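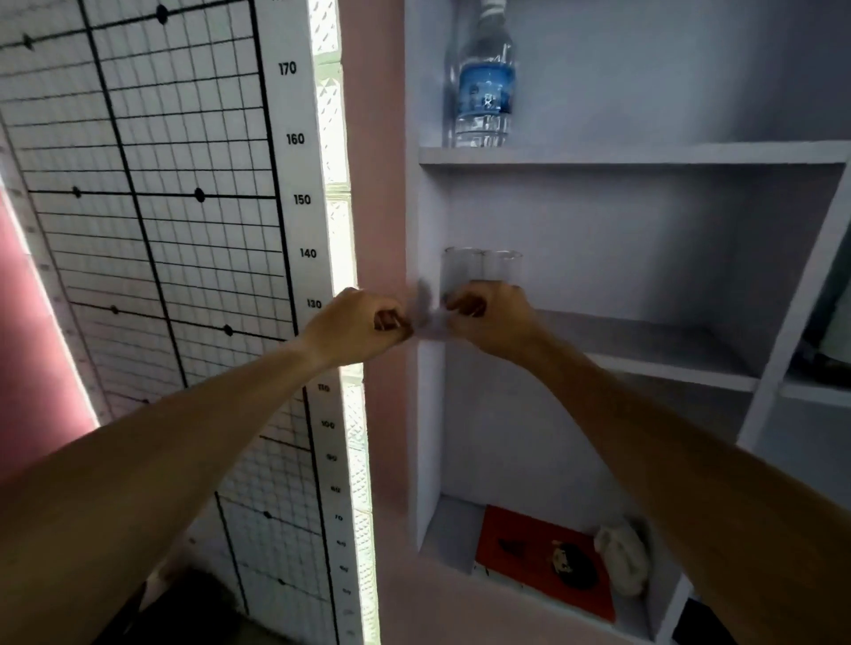
Tracking clear glasses on a shelf with Fisov

This page covers how to set up a Fisov tracking job for clear glassware filmed from a head camera. The result is a track file with one entry per glass, a position in shelf coordinates, and a flag telling the planner whether a hand is touching it. You need Fisov installed, a calibrated camera, and a clip of somebody working at an open shelf. If you haven't calibrated yet, do that first. Nothing below will fix a bad lens model.

Last checked November 12, 2025.

1. Pick your fixed points

A head camera moves all the time, so every frame has to be tied back to something that stays put. Don't use the glasses for this, and don't use anything the hands might pick up. Good choices are shelf edges, vertical dividers, and printed patterns on the wall.

A measuring chart next to the shelf is close to ideal. The lines are sharp and the numbers give you a rough check on scale. In the project file, draw one region around the chart and one around the front edges of the shelf boards, and mark both as static. Draw the chart region loosely. It will be partly out of view whenever the person leans in, and Fisov handles that as long as the shelf region still has enough corners.

Glass blocks with light coming through them need a mask. The little repeated pattern produces a lot of corners that all look alike, and the matcher will happily jump one block sideways. Mask the whole strip.

2. Set the feature budget

Open tracker.conf and set max_features to 2000. The default of 700 is fine for a room with furniture in it, but a plain shelf unit close up has very little texture and most of the budget ends up on sleeves and hands. Turn on skip_hands at the same time.

Run the pose pass by itself before going further:

fisov pose clip.mp4 --config tracker.conf

Look at the residual plot. Short spikes are normal when the head turns fast. A slow drift over the whole clip means one of your static regions isn't static, or the mask missed part of the glass.

3. Detect the glasses

Set the class to clear_vessel and leave use_depth off for this pass. Depth from a stereo or time-of-flight sensor usually goes straight through a tumbler and reports the back panel, so a detector that trusts it will put the glass too far back. We take the outline from color only, find where the base meets the shelf board, and intersect that line of sight with the board plane from step 1. That gives a position good enough to plan a reach.

Glasses standing behind other glasses are the hard part. The rims overlap and the detector tends to merge two into one wide object. Lower merge_iou until they separate, then check that a single glass hasn't been split down the middle by a highlight. You'll go back and forth on this a few times.

Plastic bottles on a nearby shelf sometimes come back as clear_vessel too. Either limit the search region to the one shelf board or add a bottle class. I prefer the region. It's quicker and you can see it in the viewer.

4. Mark contact

Contact runs after tracking:

fisov contact tracks.json --min-frames 3

A hand in front of a glass is not the same as a hand on it, and a single view can't always tell them apart. The min-frames setting throws out anything that overlaps for less than three frames. Fast clips have blurred fingers and blurred rims together, so expect to fix some of these by hand. Step through in the viewer and press C to toggle contact on the selected track.

Mark each hand separately. When two hands are in the same group of glasses, the planner wants to know which hand has which glass. If you can't tell, use the "unsure" state. Don't guess. 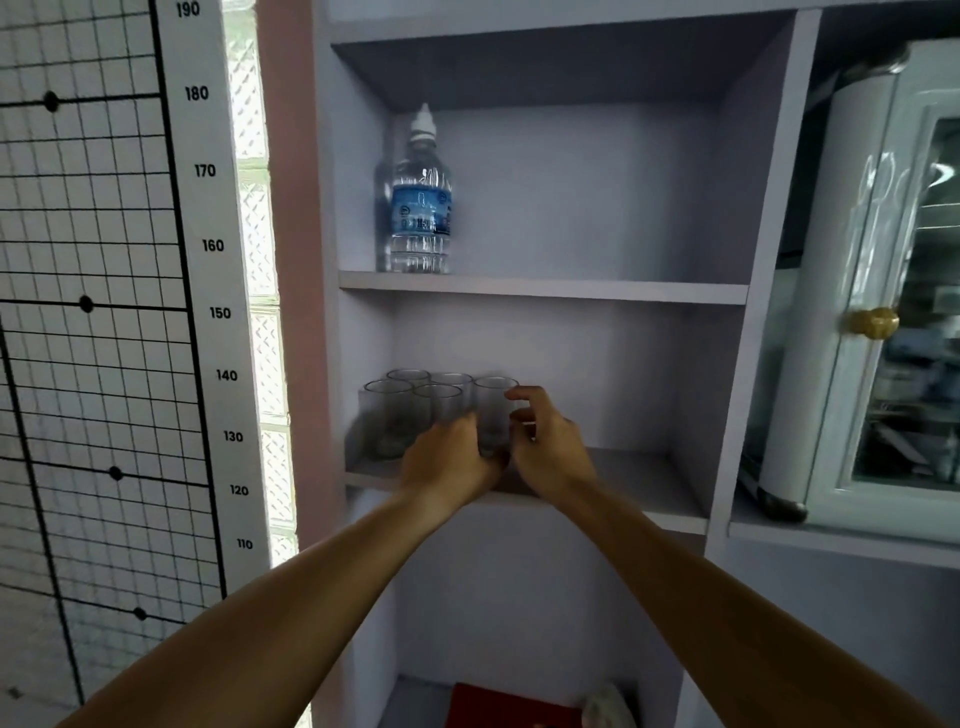

Joaquim Brandão wrote in to ask whether a fingertip resting on a rim should count as contact, given that the glass may not be moving. He had been leaving those as no-contact and found that his planner tried to route the other arm through the same gap.

Yes, mark it. Contact means touching, and motion is stored in its own field. A glass with contact set and motion at zero is treated as an obstacle with a hand attached, so the planner keeps clear of both.

5. Export

fisov export tracks.json --format iltia --rate 20

Iltia expects 20 samples a second. If your clip was recorded faster, the exporter drops frames evenly and keeps any frame where contact changes. Open the export in the Iltia viewer and confirm that every glass sits on the board. Glasses floating a little above it usually mean the board plane was fitted to the wrong edge — go back to step 1 and redraw the region along the front lip.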